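Home | Visit | Open Day | FAQ | Contact

Trisbridge Robotics Open Day - your questions

Updated in July after a pile of emails. Short answers, sorry, setting up at the same time.

What will I see?
Hand-held grippers, mostly. People use them to do small table jobs, and the recordings go toward teaching robot arms. The sorting table in the Fenerby room is the one to find first - it's a divided box with a hinged lid, small parts, that kind of thing.

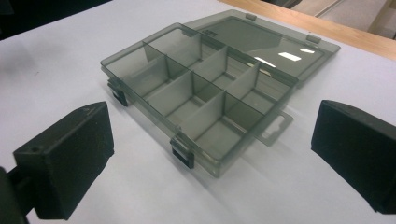
Do I need to book?
Yes for the morning. 170 places and they go quick. Afternoon is walk-in, just give your name at the desk.

Can I try it myself?
Yes. Five minutes each at the practice table, longer if it's quiet. You squeeze, the fingers close. Harder than it looks with anything small and black and flat, so start with something bigger.

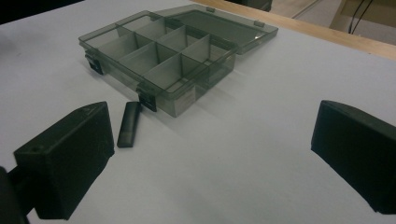 Jo Jayawardena
Open Day Coordinator, Trisbridge

Is it OK for kids?
Age 5 and up at the tables, with an adult. Younger ones can watch. Strollers fine, but fold them in the Fenerby room please - cables on the floor.

One hand or two?
Both setups are running. Two is slower to learn. Most poeple want to start with two anyway, fine by us.
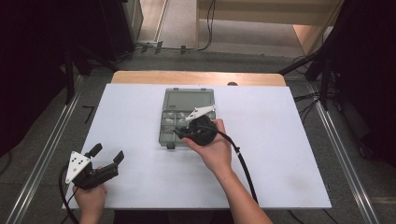
Two-handed setup, compartment box on the white board.

How many demos get recorded?
Target is 800 for the sorting job. Visitor tries don't count toward it, so no pressure.

Parking?
Pedley Street lot, free after noon. Not the loading bay. They do tow.

Can I take photos?
Sure. Ask before you get other visitors in them.

Food?
Coffee cart til 3. Bring a sandwhich.

Share | 5 comments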